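Foro Cerrajería y Herrajes > Puertas interiores > Manillas que se caen: ¿muelle o nuez?

tbirkett
Puerta de paso de 1000 mm de hoja, cerradura de embutir Pameo con nuez de 8 mm. La manilla queda vencida unos grados por debajo de la horizontal. Sube a mano sin resistencia y vuelve a caer. El picaporte recoge y sale bien. He cambiado los muelles de las dos rosetas y a las pocas semanas está igual. ¿Cerradura completa o hay algo que mirar antes?

rana_f
Si el picaporte sale con fuerza, su muelle trabaja. Lo que falla es el retorno de la nuez, que es otro muelle. Desmonta las dos manillas, mete el cuadradillo solo y gíralo. Si no vuelve a su sitio, es la cerradura.

Plandik_usuario
No estoy de acuerdo con ir directo a la cerradura. En muchas manillas de palanca el retorno lo hace la roseta y la nuez solo ayuda. Una palanca maciza pesa bastante más que una hueca y el par sobre el cuadradillo depende de dónde esté el centro de gravedad. Con una palanca curva y larga, un muelle de cerradura estándar no la sostiene. ¿Qué manilla es?

tbirkett
Skallico maciza, 179 g cada palanca sin roseta. Las originales eran de aluminio hueco, no las he pesado.

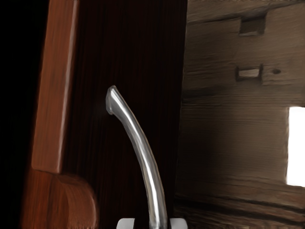
Con las originales no hubo problema en años. El cuadradillo es el mismo, no lo cambié al poner las nuevas. Tiene juego en la nuez, se nota con los dedos.

Plandik_usuario
Pues ahí lo tienes. Muelle de roseta dimensionado para otra palanca y cuadradillo con holgura. El fabricante suele vender un casquillo con muelle reforzado. Pide el de su gama, los genéricos no asientan.

rana_f
La holgura del cuadradillo no hace caer la manilla hasta donde él dice. Explica un par de grados, no más. Insisto en la prueba con el cuadradillo solo, son cinco minutos y no cuesta dinero.

goodall_p
Añado una tercera causa. Si los tornillos pasantes de la roseta están muy apretados en una hoja alveolar, la roseta se deforma y el muelle roza. El síntoma es el mismo: sube sin resistencia y se queda donde la dejas o baja por peso. Afloja un cuarto de vuelta cada tornillo y prueba otra vez.

Plandik_usuario
Si roza, subiría CON resistencia. Él dice que sin.

goodall_p
Depende de si el muelle sigue enganchado en el tope. En las rosetas de zamak el tope se parte y el muelle gira suelto. Lo he visto en un lote entero, 121 puertas, todas con atornillador eléctrico y sin regular el par.

tbirkett
Hecho el martes. Resultados:
Cuadradillo solo en la nuez: vuelve, pero lento y se queda corto.
Roseta interior: tope partido, como dice goodall_p.
Roseta exterior: tope entero, muelle algo abierto.
Los tornillos los apreté con máquina, sí.

rana_f
Entonces son las dos cosas. Una nuez que se queda corta sin carga está agotada. Cambia la cerradura manteniendo la entrada y la distancia entre ejes y no tendrás que tocar el cajeado.

Plandik_usuario
Yo cambiaría primero las rosetas y dejaría la cerradura. La nuez no está para sostener peso.

tbirkett
Pido rosetas y cuadradillo nuevos y aprieto a mano. Si en un mes vuelve a caer, va fuera la cerradura.

Yeoman_h
Misma avería en una Doãn de embutir. En mi caso bastó con las rosetas. Grasa de litio en la nuez, poca, y nada de aceite en espray.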